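旅游目的地专题 第八讲讲义
历史宅邸与庄园的参观运营

上节课拖堂了,有几位同学赶末班车差点没赶上,这次我把要讲的东西先写出来,课上挑着讲,没讲到的自己回去看。讲义里括号多,是我说话的毛病,大家忍一忍。

先交代一下这一讲的位置。前面几讲我们说的是城市、海岸线和主题公园,从这一讲开始进入“房子”:有人住过、现在开门卖票的房子。欧洲这类地方特别多,大的有宫殿,小的就是乡间一栋带菜园的石头房。我自己喜欢小的,所以案例选得偏心,先承认。

一、为什么要给房子开门

最直白的答案是修屋顶。我第一次去 Lachance 庄园的时候,接待我的是 Mélanie Cloutier,她带我看的第一样东西就是阁楼里接漏水的桶,楼下的大客厅反而排在后面。她说,游客看见的是天花板上的石膏花,她看见的是石膏花上面那根梁。这句话我记到现在,每年讲课都要拿出来用一次。

老房子的开销有个特点,就是不均匀。平时几年没什么大事,一出事就是一大笔。门票收入正好相反,旺季一拨一拨来,细水长流。两种节奏对不上,所以很多业主会把门票当作日常开支的来源(人工、保险、暖气),大修另外找钱,比如出租场地办婚礼,或者向基金申请。

Lachance 是1897年建成的,在这一行里算年轻。年轻有年轻的好处:图纸还在,管道走哪儿有据可查。坏处是讲故事的时候吃亏,没有国王睡过,也没有哪位诗人在这儿失恋。Mélanie 的办法是讲“一家人怎么过日子”,厨房、洗衣房、仆人楼梯全部开放,主卧反倒只能在门口看一眼。我第一遍走下来觉得有点奇怪,第二遍就明白了,大家在厨房停留的时间最长,舍不得走!

二、参观路线怎么画

路线这个东西,画在纸上都很漂亮,一放人进去就乱。课上我会放两张平面图,一张是 Lachance,一张是 Skusitz 城堡,你们先自己拿铅笔画一遍,再看人家实际怎么走。

单向路线的好处是好管,人不会迎面撞上。楼梯窄的房子基本只能这么做。缺点是一旦有人在某个房间里听讲解听得入迷,后面就堵成一串。Skusitz 最开始就是全程单向,有一段螺旋楼梯,上去以后中途没有出口,带小孩的家庭走到一半想上厕所,那个场面你们自己想象。后来他们在二层开了一道侧门,问题解决了一大半。

自由参观听起来舒服,可是对看守的要求高,每个房间都得有人,或者至少两个房间共用一个人。我见过折中的做法,一楼自由走,二楼跟团,团与团之间错开。Skusitz 现在每团上限19人。为什么是这个数?我问过,得到的回答是“最小的那个房间站得下”。很朴素,但是我觉得比很多咨询报告靠谱。

画路线的时候,请特别留意这几处:入口到第一个房间之间有没有地方让人站着发一会儿呆(刚进门的人都要适应光线,也要收雨伞);最好看的房间放在哪里,太早看完后面就没劲了;出口接的是商店、茶室还是停车场。最后这一条常常决定一年的账面好不好看。

另外,不要忘记下雨。花园路线和室内路线要能互相替补。我有一次带学生去,雨大得看不清树篱,结果大家全挤在橘园里,橘园里只有一张长凳。

三、茶室、商店和那一杯茶

同学们去年给我的反馈里说这一节太短,好,今年加长。

先说 Fliltia,这是一家专门给历史宅邸承包茶室的小公司。他们的思路是菜单越短越好,汤一种,三明治两种,蛋糕看当天烤什么。我原来以为品种多才留得住人,去他们的点坐了一下午,看法改了。排队的人抬头看一眼黑板就能决定,队伍走得飞快,桌子翻得也快。

杯子也是门学问。瓷杯好看,喝起来有“在别人家做客”的感觉,可是要洗、会碎,还得有地方放。一次性的纸杯方便,可是跟房子的气氛不搭,而且会被带进展厅(带饮料进展厅,这是所有管理员的噩梦)。所以不少地方用瓷杯,顺便把人留在茶室里。端着瓷杯,谁也不好意思到处跑。

商店我只说一点:卖跟这栋房子有关系的东西。Lachance 卖自家果园的果酱,卖厨房里那块旧瓷砖图案的茶巾,还有一本薄薄的家族菜谱。同样的地方如果摆满到处都买得到的冰箱贴,游客转一圈就出去了。当然,冰箱贴也不是完全不能卖,我自己家冰箱上就有一排,说这话有点心虚。

还有价格。茶室的价格最好比镇上贵一点点,贵多了大家会写差评,一样便宜的话镇上的店主会来找你吵架。Skusitz 就吵过,后来改成从镇上的面包房进货,两边都高兴了。

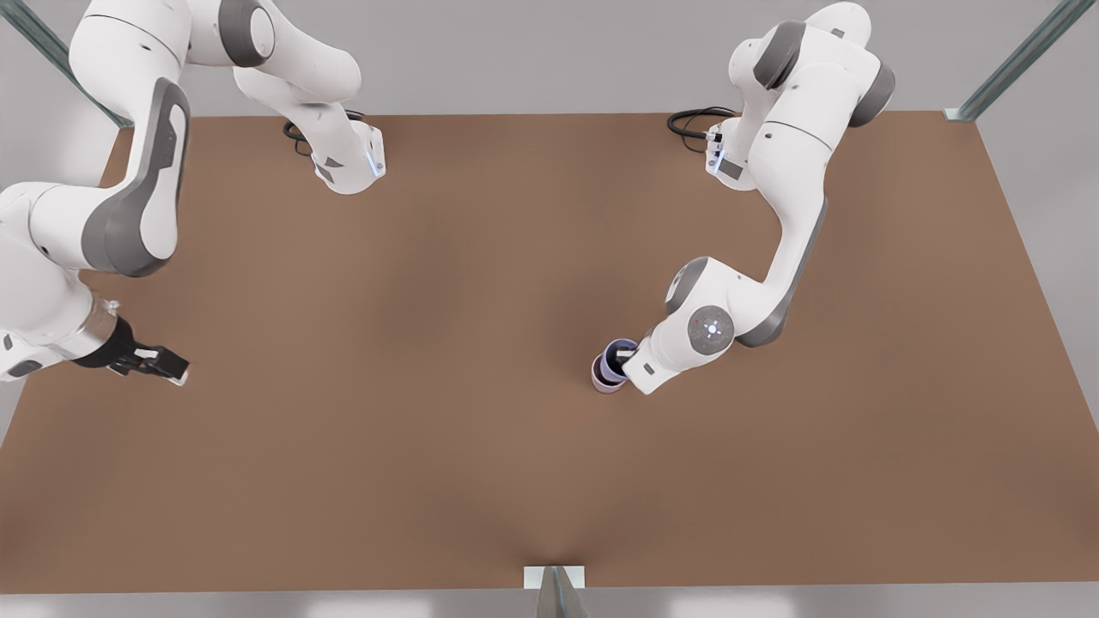 四、讲解:人、册子还是耳机

这部分考试不考,但是写作业用得上。

真人讲解的好处不用多说。我这些年听过最好的一次,是 Chelsea Stockdale 在 Dallell 宫的西翼讲一面墙纸。对,就一面墙纸,讲了一刻钟,没有一个人走开。她的秘诀是从一个很小的问题开始:为什么右下角那只鸟没有尾巴?然后带着大家一路问到工匠、运输、当时的价钱,最后又回到那只鸟。你们写讲解稿的时候可以学这个路子,从一个看得见的小地方进去,不要一上来就是“本宫殿始建于某某年”。

讲解员的难处在于不稳定。同一个人上午精神好,下午嗓子就哑了。语言也是问题,Dallell 的外国游客多,不可能每种语言都配人。他们现在是真人讲解加纸质册子,册子做成每个房间一页,正面是图,背面是字,字号很大。我很喜欢字号大这一点,年纪上来了,老花眼。

耳机我的态度比较矛盾。内容好的时候确实好,可以自己掌握快慢。可是一家四口都戴着耳机走路,互相不说话,看着总有点可惜。Dallell 试过一个家庭版,大人和孩子听到的内容不一样,听完要互相交换线索才能找到下一个房间。我跟着我外甥走了一遍,他走得比我快多了。

讲解稿的长度,我建议每个房间控制在300字以内(中文)。超过这个数,站着的人就开始换脚。你们可以自己试,站在走廊里念,念到自己想坐下为止。

五、淡季怎么办

十二月是个很有意思的月份。按理说天冷天黑得早,没人愿意跑乡下,可是只要把圣诞布置做起来,有些宅邸十二月的客流能跟夏天比一比。Lachance 的做法是每个房间由家里不同年代的“圣诞节”来布置,从蜡烛一直到彩灯泡。Mélanie 跟我抱怨说拆布置比装布置累得多,针叶能扫到复活节。

一月二月就真的安静了。这段时间适合做保养:清洁织物、除尘、查虫。有的地方干脆把保养做成参观项目,让人看工作人员怎么给吊灯拆洗水晶片。票卖得不多,但是来的人都特别认真,问的问题也专业,讲解员都说喜欢这种场次。

也有彻底关门的,我觉得没什么丢人。房子要休息,人也要休息。关门的话,网站上一定要写清楚哪天关、哪天开,这个要求低得不能再低了,可我每年还是会白跑一趟。

六、作业和阅读

作业于2024年10月27日前交到系里的信箱,电子版也行,文件名写上自己的名字(去年收到好几份叫“作业最终版”的,我对不上人)。

题目:任选一处你去过的、有人住过的历史建筑,国内国外都可以,写一份参观体验分析。内容要包括一张手画的路线图,一段你自己写的房间讲解稿,以及你对茶室或商店的一条修改意见。意见要具体,“提升服务质量”这种话请不要写,我看了头疼。

没去过国外宅邸的同学完全不吃亏,祠堂、旧宅、名人故居都很合适。前年有位同学写她外婆家隔壁的老当铺,写得比谁都好,楼梯第几级会响都写进去了。

阅读材料放在课程文件夹里,有 Skusitz 的旧版和新版导览图,请对照着看侧门的位置。Dallell 的册子我只有一本纸质的,放在我办公室门口的架子上,翻完请放回去。

下一讲讲花园,穿好走路的鞋来,前半节课我们在外面上。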